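Chapter 24
Wood and Moisture

Wood takes up water from the air and gives it back again for as long as it exists. A board cut from a tree felled a century ago still swells in a damp summer and shrinks in a heated room in December. Anyone who builds with wood has to plan for this movement, and most of the failures covered in Part Three can be traced to someone who did not.

A living tree holds water in two ways. Free water fills the hollow spaces of the cells. Bound water is held within the cell walls. When a log is sawn and stacked, the free water leaves first, and the boards become lighter without changing size. Shrinkage begins only after the free water is gone and the walls themselves start to dry. This turning point is called the fiber saturation point.
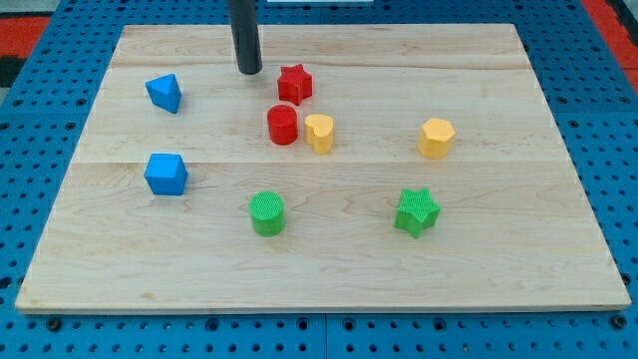
Shrinkage is not equal in all directions. Along the length of a board it is so small that it can usually be ignored. Across the width it is much greater, and it is greatest in the direction that follows the growth rings. A flat-sawn board therefore moves more across its face than a quarter-sawn board of the same species, and it is more likely to cup.

Wide panels are commonly made by gluing narrower boards edge to edge. The joint can be very strong, but it does not stop the panel from moving. A panel made of several boards swells and shrinks across its full width much as a single board would. It must be fastened in a way that leaves it free to do so.

Section 24.1 explains how moisture content is measured and works through the oven-drying method using a sample block from the Tanen sawmill. Section 24.2 compares air drying with kiln drying. Section 24.3 follows a floor at the Lirard school that was laid too tightly and buckled in its first year.

Key terms: free water, bound water, fiber saturation point, moisture content, equilibrium, flat-sawn, quarter-sawn, cupping

Before you begin: review the section on growth rings in Chapter 2. You will also need the shrinkage table at the back of the book.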